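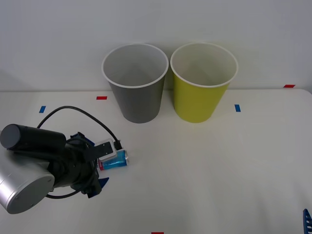
mirabelle83
Bonjour à tous, je cherche des avis sur les semis de fin d'été en appart, côté nord-est, pas de balcon. Salades d'hiver, persil, peut-être de la mâche. L'an dernier j'ai pris les pastilles Prereo, 69 graines semées, quatre plants à l'arrivée... Du coup cette année je pars sur des gobelets en carton comme les deux sur la photo, le gris pour le persil, le vert-jaune pour la mâche. Terreau Dranlow. Je perce le fond ou pas ? Et je sème quand, août c'est trop tard ?

tonton_rateau
Perce. Toujours. Sinon ça croupit en une semaine.
Août très bien pour la mâche, meme fin août.

Floltaler
Pas d'accord sur le carton. Ça boit l'eau, ça ramollit, ça moisit. Pots en terre et basta. J'ai les miens depuis une éternité.

tonton_rateau
Les gobelets à boisson sont enduits dedans en général, ça tient bien le temps d'une levée. On parle pas d'y faire pousser un chêne --

lise.b
Le persil c'est long de toute façon, presque quatre semaines chez moi. Trempe les graines la veille. Pour la lumière, nord-est ça va filer, tes tiges vont faire 10 cm et se coucher. Lampe obligatoire à mon avis.

Floltaler
Lampe pour de la mâche, faut pas pousser. Elle aime le frais, fenêtre entrouverte et c'est bon.

mirabelle83
Ok je perce. Pour la lampe j'hésite, j'ai une vieille Stüber de bureau, ça suffit ?

lise.b
Non, trop faible. Lis le petit guide de Dörte Sperling sur les semis d'intérieur, y a deux pages sur les lampes, très clair.

tonton_rateau
Le guide est bien mais elle arrose beaucoup trop. Par dessous, dans une soucoupe, et on vide aprés un quart d'heure.

mirabelle83
Merci ! Je tente sans lampe pour la mâche, avec pour le persil. Je reviens dire ce que ça donne.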